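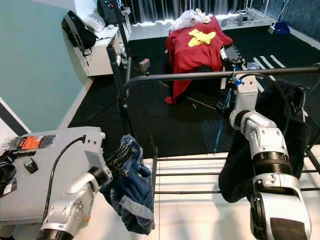
Our garment returns room at Kostholm is moving two hanging stations from hand work to a two-armed unit, and I have to rewrite the job sheets for the seven people on the shift. The sheet still says "hang and inspect" as one task. The arm takes jeans as a crumpled bundle, gripped in one place, so whoever used to check seams and hems while hanging them no longer handles the cloth at that point. Where have other sites put the inspection step, and did the grading of the post change?
Helju Adomaitis

Alasdair Imrie
We put it before the robot. At Vokum the inspector opens each garment, checks it and passes it on.
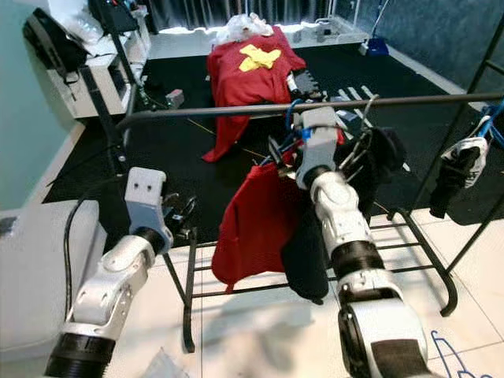 The difficulty was pace. A person hanging clothes slows down for an awkward item and picks up again afterwards. With inspection on its own, the queue is visible to everyone and the inspector gets blamed for it. We set the target at 32 garments an hour and left it there for 13 weeks before reviewing. Grading stayed the same, which people were not pleased about – standing in one spot and looking for faults all day is more tiring than the old mix.
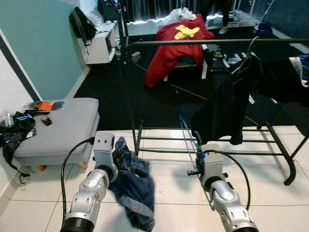
Posted by Vaida Venckus, Monday

Check who clears stoppages before you touch the grading. If a dropped hanger or a snagged sleeve has to be sorted by the same person who inspects, write it down as a duty and give them training time for it. Ours was left off the sheet and took two rounds with the union to put right. I would also rotate every two hours.

Eglė Kütt
Same question here, no answer yet. Ours still do both jobs.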